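Main Page > Who We Are > About the School

About Wesodcombe Cooking School

Wesodcombe is a small cooking school for adults. We teach evening and weekend classes in basic home cooking, baking, preserving and knife work. Most of our students have never taken a cooking class before. Some have cooked for a family for years and want to learn bread or pickles. We do not train professional chefs and we do not offer a diploma.

The school was started by Hadi Mahasneh, who ran a hotel kitchen before he began teaching. His first classes were held in a rented church hall with two burners and a borrowed oven. When the hall was sold, he took over the ground floor of the former Groketti shoe store on Mill Street. The shelving came out, the gas line went in, and the old stockroom became the pantry. We still get mail addressed to the shoe store.

How classes work

Classes meet once a week for two hours and are kept small enough for everyone to have a place at a counter. Students work in pairs. The teacher shows each step at the front, then comes around while people cook. At the end we sit down and eat, and the dishes are washed before anyone goes home. Recipes are handed out on paper. We send them by email if you ask.

The beginner course covers eggs, rice, dried beans, soups, roast chicken, plain cakes and pie crust. After that you can take any of the single-subject courses in whatever order you like. Bread fills up first. The Annamalai course, named for the teacher who wrote it, covers South Indian home cooking and is offered in spring and fall. It uses a lot of fresh coconut, so please tell us about allergies when you sign up.

The preserving course follows the growing season. Jam comes in early summer, tomatoes and pickles in late summer, and apples and pears in fall. In November we make apple butter and mincemeat, and students take home what they put up. Jars are included in the fee. Lids for refills at home are sold at the front desk.

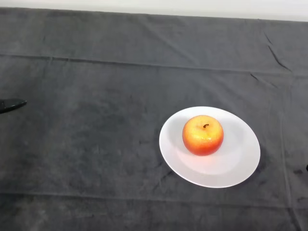
Apples are on the fall schedule.

We buy fruit and vegetables from growers in the county when we can. Flour, sugar and oil come from a wholesaler. Meat is ordered the day before class, and for that reason we cannot take walk-ins for any class that uses it.

The building

The teaching kitchen is on the street level, with a ramp at the side door. Counters at the window end are lower and can be used sitting down. There is a lending shelf of 400 cookbooks in the hallway, most of them given by former students. Take one home for as long as your course lasts. Please do not write in them, even to correct them.

Parking is free behind the building after 5 p.m. The Clastix dry cleaner next door has asked us not to use the spaces along its wall, which are marked.

Fees and cancellations

Fees are listed with each course and include all food. If you cancel a week ahead, we return the full amount. After that we can move you to a later course if there is room, but we cannot give a refund. If we cancel, you get your money back.

Page last updated October 2, 2019

7 shares | 2 comments

Wesodcombe Cooking School, 505 Mill Street | Contact us | © Wesodcombe Cooking School | Back to top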